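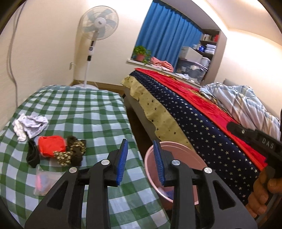
STUDENT PROJECTS / Mechanical Design / Final Report

Project Drollard: a hand-held gripper for sorting laundry
June 9, 2023

1. Purpose

The course asked for a working tool that could collect grasping data in an ordinary home. I chose laundry because clothes have no fixed shape and because every home has some. The task is simple to state: pick one item from a pile on a bed, move it over a bucket, and let it go. The same motion is later meant to be played back by an arm on the bench at the Civar workshop, so the fingers on the hand-held tool and on the arm have to match.

2. Build

The gripper has two jointed black arms that close toward each other. Each arm turns on two round silver pins, and each fingertip has a ribbed blue pad on its inner face. The outer plates have triangular cut-outs near the base.

Most of the work went into the linkage. In the first version, built in March, the holes were drilled by hand and the fingertips met at an angle. Thin fabric slid out of the low side. For the second version I drilled both sides in one clamped stack and the tips now meet flat. I bought the pad material from Gromutex as a sheet and cut it with a knife. Smooth pads from the first version held a towel but dropped socks. The ribs fixed most of that.

3. Setup

Testing was done in a bedroom at home. The pile goes on a bed-height surface under a checked cloth, and a pink plastic bucket stands on the floor between that and the large bed. The bucket has a thick rim, and the first few drops caught on it. Opening the fingers lower down helped.

The pile was mixed on purpose. A black sock-like item, a folded red cloth and a dark brown garment with a cream floral print are all easy to tell apart from above. The clear plastic bag with things inside was added late. It is harder to grip than any of the fabric and I kept it in for that reason.

4. Results

I recorded 238 tries and 197 ended with the item in the bucket. Of the misses, the largest group was flat items. If a cloth lies smooth, the tips close over it and pick up nothing. Pushing down slightly before closing makes a fold, and after I started doing this the misses went down. I should have written the method down before I began, because the early and late tries are not really comparable.

The plastic bag slipped more than it tore. Bunched garments were the easiest, but sometimes a second item came up with the first. I counted those as misses.

5. Problems still open

The pins work loose. After 40 tries in a row there is play at the joints and the tips no longer line up. Thread lock from the Kakakhel kit held for longer but made the joints stiff, so I took it out again. A lock nut would be better, but the plates leave little room for one.

My wrist also got tired. The weight sits too far forward, and moving the handle up would mean redrawing the outer plates.

6. Next steps

Redraw the plates with room for lock nuts. Make the pads replaceable without taking the finger apart. Repeat the full set of tries with the pushing method used from the start, then send the recordings to the Civar bench.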